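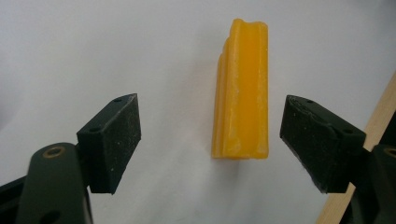

Someone wrote: did anybody get to the Werlow open day in the end? I had it on the calendar and then work blew up. Mainly want to know if the hand-held gripper demo is worth seeing before we drag a club bus over to Wornerum for it. Also whether you get to try them or just stand behind a rope.

Yes, went, typing this on a break so excuse the mess.

Short version, go. No rope. You do get to hold them, if you wait. I got there right when the doors opened at 10 and still stood in line behind a school group. Parking is the gravel lot behind the Rezende building, NOT the one on the flyer, the one on the flyer is closed for paving. 300 people signed up according to the desk, felt like all of them came before lunch.

The talk upstairs you can skip. Forty minutes of slides on Pladix (their software for sorting the recordings) and the sound kept cutting out. Go straight down to the demo floor.

How it works down there: one person sits at a bench with a gripper in each hand and does some small dull job over and over. Pick up, place, put back. They want people doing it by hand so the arms can learn from it later. Sounds boring, I stayed over an hour.

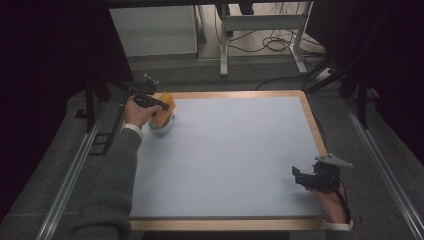

The two-handed station had the longest line and it's the one I'd tell your group to hit first. Your wrists do not want to work that way. Everybody starts out going way too fast, then the staff tell you to slow down and keep the other hand out of the way when it has nothing to do. I managed a few decent ones and then droped the block and lost my turn. Kids were better at it than us, of course.

Station by the wall is one gripper only, and the piece was a yellow ridged thing, like a bar of wax. Stands on end on a white table. You come in with the fingers open, get lined up, then close. That's it. But lining up is the whole job! From the side you think you're square and you're not. They set a target of 200 tries for the day and kept a tally on a whiteboard, at 70 when I left.
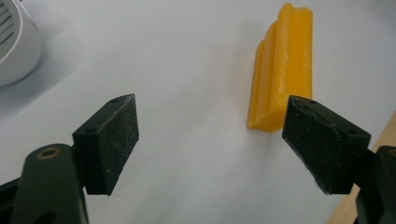

Asked why no fancy suction or anything and got a good answer, two plain fingers with foam pads will do most household stuff and the pads are cheap to swap. Pads do get chewed up though, some frayed edges on the ones I used, so if anybody here is thinking of building a pair, plan on spares. I forgot to ask what foam. Somebody please ask, I'd like to try it on ours.

Things I'd pass on to the bus people:
- eat first, the cafe was out of everything but chips
- the stairs down to the demo floor are steep, there is an elevator but you have to ask at the desk
- long sleeves, roll them up before you sit down
- coats and bags go in the hallway, theres no room by the benches

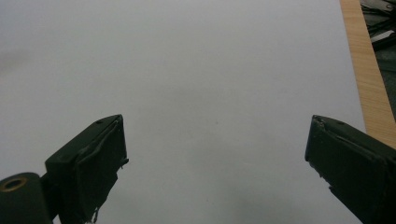

Werlow Area Robotics List Digest, Vol 10, Issue 7

(cont.) Sorry, sent that off too early, rest of it here.

They are doing the same thing again in April, smaller, groups only, and you need to write ahead. I'd ask for the afternoon. Mornings the staff are still setting up and you'll get the short version of everything. Ask for the one-gripper table too, they don't put it on the group tour unless you say so.

One gripe. No handout, no parts list, and the guide didnt know if the finger drawings will ever be public. Left our list address at the desk, will forward if I hear back.

And if the bus does happen I'll take two seats. I want another go at that block.

----- Earlier message on this thread -----
Reminder that the open day at Wornerum is coming up, doors at 10, free but sign up on the Werlow page. Demo floor is in the Rezende building, lower level. Members who want to share rides please reply to the list and say how many seats you have. Last time we had six cars for eleven people.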